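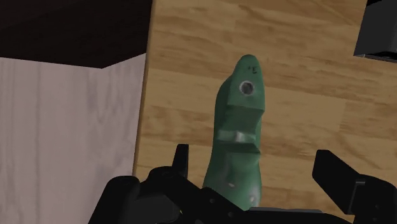 Second progress report on the Nerville shoemaking program, covering the period since the December visit. Sorry its late, the grant portal ate my first version. Short summary: training is on track, leather is not, money is mostly fine, one decision needed from you (see end). Most of the gains came from lasts. Before the grant everyone was sharing old worn ones and the pairs came out mismatched. Now we have our own set and a way of keeping it straight: green for the women's boot, a pen mark up near the top for the size group, and the metal-rimmed hole is where the hook goes in when the last gets pulled. Sounds minor. Cut our rework pile way down.

## Training

Second group finished the basic course. Lemlem Gebreyes taught cutting and closing, Gadisa Feyisa did lasting and bottoming. Both stayed on past their contract weeks to get people through the final pair, and I've paid them for it out of the contingency line.

What worked:

- Mornings at the bench, afternoons on repairs people bring in. Repairs teach faster than new work does.
- Pairing each new trainee with someone from the first group.
- Dropping the written test. Adanech Belay sits with each person and goes over a finished boot with them. Takes longer. Much better picture of who can do what.

What didn't: the pattern grading module. Too much arithmetic crammed into too few days, half the room lost by lunch. Sumeya Tsegaye is rewriting it with paper patterns already cut so people can lay one size on top of the next and see the change. Should be ready for group three.

Two trainees left. One moved away for family reasons, one got hired at the Kumsa repair shop before finishing, and I am counting that one as a good result even if the form doesn't let me.

## Production

496 pairs finished and passed this period. Mostly the ankle boot, then school shoes. The ankle boot is the one shops reorder. School shoes sell fast and then stop dead, so we'll start them earlier next year and not carry stock through the off months.

Returns: heel seats coming loose on an early batch. Traced to glue applied too thick and pressed too soon. Gadisa changed the open time and wrote it up on the wall by the press. No new complaints on that since. Also a few eyelets pulled out on the kids sizes, we now put a strip of backing behind every one.

## Materials

The weak spot. Our tannery raised prices and then delivered late anyway. Upper leather came in uneven, thick at one end and floppy at the other, so cutting took much longer than planned and the offcut bin is full. Lemlem is using the scraps for tongues and heel linings.

I've been talking with a second supplier, Jarnthorpe. Samples were good, more even, a bit stiff. They want payment up front on the first order and I don't love that. Prenden is still supplying soles, no problems, and they let us split an order over two deliveries wich helped cash flow.

## Equipment

- Finishing machine: installed, running. The dust extraction was underpowered, replaced the hose and it's OK now.
- Second closing machine: arrived with the wrong motor. Exchanged. Lost time on this.
- Lasts: full set for the ankle boot in. School shoe set still missing the smallest sizes.
- Shelving: built in house, came in under budget.

Corrado Bortolotti came for a week to look at the lasting bench and the fit of the ankle boot. His main point was the instep, too low for most of the women who tried it on. We built it up with leather on a couple of sizes and did fittings with customers. Wearers liked it. We'll do the rest of the range before the next big order. He also thinks we're lasting too wet. Gadisa disagrees, they're going to run side by side pairs and I'll report whatever comes out of that.

## Budget

Spending follows the plan except for leather (over) and travel (under, I skipped the trade fair). Full sheet attached seperately. I'd like to move $3,000 from travel to materials to cover the first Jarnthorpe order. That's the decision I need. If it helps, they will accept half on order and half on shipping if the request comes on funder letterhead, so a short letter from your office would do a lot.

## Next period

- Group three starts, same size as group two
- New grading module, first run
- Instep change across all ankle boot sizes
- Order the missing school shoe lasts
- Price review with the shops. We have not raised prices since we opened and the leather cost means we have to

Receipts are scanned through last week, the rest go up once Sumeya is back at her desk. Call me on the workshop line, cell reception in the building is bad.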